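Speaker notes: Buying and caring for works on paper
Gudwood Gallery, spring talks programme, Grustthorpe

Opening

Good evening, and welcome to Gudwood Gallery. The talk will last until eight o'clock, with time for questions afterwards. Please make sure everyone has a copy of the price list before starting, as several passages refer to it.

The subject this evening is works on paper: drawings in pencil and ink, watercolours, pastels and original prints. The gallery has shown such works since it opened, and they remain the part of the collection about which visitors ask most. Many people who would never think of buying an oil painting find that a drawing is within their means. The purpose of the talk is to explain what a buyer is paying for, and how the work should be looked after once it has been taken home.

[Pause. Check that the back rows can hear.]

What the price covers

The gallery holds 1,046 works on paper, of which 36 are in the present exhibition. Prices start at £100 for a small unframed study. The highest price on the list is £3,139, for the large harbour drawing in the Najafi Room. Visitors often ask why two sheets of the same size should differ so much. Size is only a small part of it. The price reflects the standing of the artist, the condition of the sheet, the subject, and whether the work is finished or was made in preparation for something else.

Preparatory studies deserve a word of their own. They are usually cheaper than finished works, and they can be very rewarding to live with. A study may show where the artist changed the line of a shoulder or moved a tree. Buyers should not be put off by pinholes at the corners or by notes in the margin, which are a normal part of a working sheet.

Prints need more care. An original print is made by or under the direction of the artist, normally in a limited number. A reproduction is a copy of a finished picture made by photographic means. Both may be signed and both may be numbered, and the signature alone does not settle the matter. Ask the seller to state in writing which of the two is being offered. The gallery puts this on every receipt.
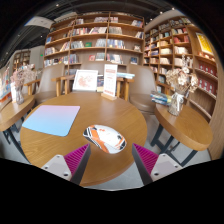 Framing is charged separately. The quoted price is for the sheet alone unless the list says otherwise. The mount should be of acid-free board, and the glass should never touch the surface of the work, least of all in the case of pastel. Old mounts are often the cause of the brown line seen around the edge of a watercolour. If a picture bought elsewhere shows such a line, the mount should be replaced before the damage goes further.

Light, damp and handling

Watercolour fades. The blues and pinks are usually the first to go, and the loss cannot be made good. A work on paper should hang away from direct sun, and it is good practice to rest it in a drawer for part of each year. The gallery changes its own hang in April for this reason.

Bathrooms, kitchens and the wall above a radiator are all unsuitable. So is the inside of an outer wall in an older house, unless small pieces of cork are fixed to the back of the frame so that air can pass behind it.

Unframed sheets should be lifted with clean, dry hands, using both hands on opposite edges. They should be stored flat, with tissue between them. Sticky tape should not be used on any part of the sheet, front or back.

[If asked about repairs: the gallery does not carry out repairs on the premises. Work is sent to the Standel studio, and an estimate is given first.]

Buying this evening

Works in the exhibition may be reserved at the desk with a deposit. They remain on the wall until the exhibition closes. Packing and carriage are extra, and the desk will give a figure for each work – framed pictures cost more to send than rolled sheets, and glass is replaced with a clear plastic sheet for longer journeys.

A work may be returned within the period printed on the receipt, provided that it has not been taken out of its mount. Commissions for portraits in pencil or watercolour are also accepted. The sitter may attend in person or supply a clear photograph, and the order form sets out the sizes on offer.

Questions are now invited from the floor. Please repeat each question before answering it, so that all may hear.

Related items
Notes for buyers: reading a price list
Pastel and chalk: a short guide to storage
Portrait commissions: sizes and order form
The Najafi Room: works on view
Standel studio: how to request an estimate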